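Talk notes: What the robots changed at Kasbridge, and what they didn't
Friday, January 5, 2018

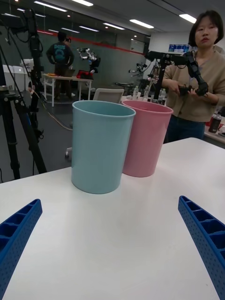

Start slow, let people settle with their coffees. Thank Cullum for the room.

I want to talk mostly about jobs this morning, as that's what everyone asks me at barbecues. When we began with the arms in November there were 18 of us on the handling side, and I think all 18 went home that first night and had a long talk with someone over dinner. I certainly did!

Pause here. Ask who has had that same talk.

So, what changed. The arms learn from us. A person holds the controller and works through the job, picking up, putting down, over and over — and it's tiring in a way I hadn't expected, more in the shoulders than the back. We went to turns of 4 hours after the first fortnight and people were a good deal happier. The labour is still labour, it has just moved.

Pay grades: this took far too long. Someone showing an arm how to handle a cup is teaching, and we were still paying them as packers. Kostiuk sorted theirs out before we did, so go and chat to them at lunch.

Skip the Zikodo costs if running late.

Mention the woman from nights who asked if her name would go on the training records. It does now.

Then questions. Leave plenty of time, they'll want to talk about rosters.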